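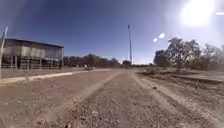 What is a track camera comparison?

A track camera comparison is an outdoor trial in which several cameras are tried on the same stretch of ground to find out which one gives a self-driving machine the most useful view of it. The machine may be a small delivery cart, a farm vehicle or a wheeled inspection robot. The cameras are judged by what the steering software can do with their pictures, and only loosely by how good the pictures look to a person.

Background

Cameras for mobile robots were long chosen from data sheets and indoor bench tests. Both are useful, but neither says much about a dirt road at midday. Packed earth and loose gravel can be almost the same color, the edge between lane and shoulder may be a matter of a few pebbles, and the sun can sit inside the picture for a whole run. An unpaved road is one of the most rewarding places to test a camera for exactly these reasons: small differences between lenses and exposure settings show up quickly.

The Kiseck comparison

One well-documented trial of the type is the Kiseck comparison, named after the controller used to run it. It set 4 cameras against each other: the Utico Wide, the Utico Narrow, the Sandby 2 and the Quintana. All of them fed the same controller and the same steering program, so that any change in the driving could be traced to the camera. Runs were made in September, mostly between late morning and early afternoon.

Each camera was given 4 runs in each direction. From the recordings, 2,000 still pictures were picked and marked by hand for drivable ground, road edge and obstacles. The marking was slow work. People who did it disagreed most often about where a wheel rut ended and a gravel strip began, and the final rules for this fill more pages than the rest of the test plan.

Lens choice

The lens matters a great deal. A wide lens sees the ground close to the wheels and both sides of the road at once, a real gift on a track with no painted lines. It also bends straight things. Roof lines tilt, curbs bow outward, and the horizon takes on a curve. The controller can undo most of the bending with a calibration table, at the cost of some sharpness toward the sides.

A narrow lens keeps distant objects larger and gives steadier readings of heading, but it loses the near ground completely. In the Kiseck runs the Utico Narrow held a straighter line on long stretches and did worse in tight turns, where the inside edge of the road left its view too early.

Sun and glare

Low-cost cameras often treat a bright sky as the subject and darken everything under it. The Sandby 2 did this at first, and its road surface came out nearly black until the exposure was tied to the lower half of the picture. After that change it became the surprise of the group — a plain little camera with very calm output.
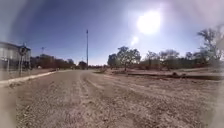 The Quintana handled the problem another way, by joining a short and a long exposure into one picture. Its sky and ground were both readable, though fast bumps left doubled edges on small stones, and the steering program sometimes took these for obstacles. Flare is a separate matter. Spots of stray light inside a lens move as the vehicle turns, and software that follows moving points has to learn to leave them alone.

Haze toward the borders of a picture can come from a dusty cover, from the lens itself or from later processing. Test crews wipe the covers between runs and write down when they did it.

Scoring

Results were scored in 2 parts. The first compared the program's idea of drivable ground with the hand-marked pictures. The second counted how often the controller asked for a stop when the way ahead was clear. The Utico Wide led on the first part and the Sandby 2 on the second. No overall winner was named, and the report is better for it, as a reader can weigh the parts to suit a particular vehicle.

Limits

The trial covered dry weather and daylight only. Rain, mud and dusk were left for later work, along with camera height, a setting that changes the view of ruts and ridges more than many builders expect.

See also

Camera calibration
Exposure control
Lens flare
Off-road navigation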